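Reaching tool

A reaching tool, also called a reacher, grabber, pick-up stick or reach extender, is a hand-held device used to grasp objects beyond the normal range of the arm. It consists of a long shaft with a handle at one end and a means of gripping at the other. Reaching tools are used in housekeeping, litter collection, retail stocking and occupational therapy.

Construction

Most reaching tools have three main parts: a handle with a trigger, a shaft, and a pair of jaws. Squeezing the trigger pulls a rod or cable that runs along the shaft and closes the jaws. A return spring opens them when the trigger is released. In some designs the action is reversed, so that the jaws are held shut by the spring and the trigger opens them. Reversed designs require less sustained hand force and are often preferred by users with a weak grip.

Shafts are commonly made of aluminum tubing, though steel, fiberglass and molded plastic are also used. Folding models have a hinge near the midpoint and a locking collar. The hinge adds weight and is a frequent point of failure, as the cable passes through it and may fray with repeated folding.

Jaws may be straight, curved or fitted with rubber cups. Straight jaws are suited to flat items such as paper. Cups hold round or smooth objects more securely but perform poorly on thin material. Some jaws rotate through a quarter turn, which allows an object to be gripped from the side without twisting the wrist.

Use on floors

Picking up items from the floor is the most common household use. The shaft is normally held at a slant, with the tip placed beside the object before the jaws are closed. In loose or mixed material, small pieces tend to slide away from the jaws, and working from the outer edge of a pile toward its center reduces this effect.
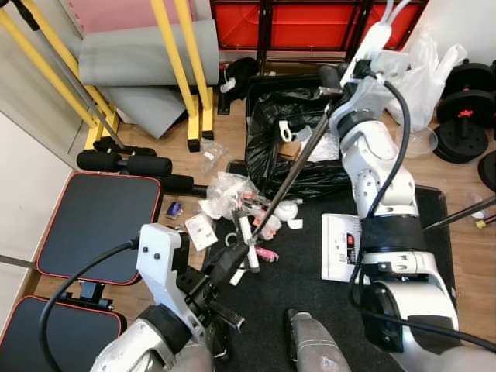 A black grabber stick in use over a cluttered floor.

Load and reach

The load a tool can lift depends on jaw friction, trigger force and shaft stiffness. Because the load acts at the far end of the shaft, the turning force at the wrist rises with length. Longer tools are therefore usually limited to lighter objects. The Brunska bench test, used by several small manufacturers, consists of 100 lifts of a standard weight, after which the jaws are checked for alignment.

Therapeutic use

Reaching tools are often supplied after hip or back surgery, when bending is restricted. A survey by Cecilia Amegashie and Babar Jafri covered 1,177 users in Skanduncombe and recorded handle discomfort as the leading complaint, followed by slipping jaws. Later work by Diệp Mạc compared standard and reversed triggers and found lower hand fatigue with the reversed type during long sessions.

Maintenance

Jaw pads harden with age and should be replaced when they lose their grip. The cable should be inspected for broken strands, particularly at the handle and at any hinge. Tools used outdoors are rinsed and dried before storage.

See also

Litter picker
Tongs
Assistive technology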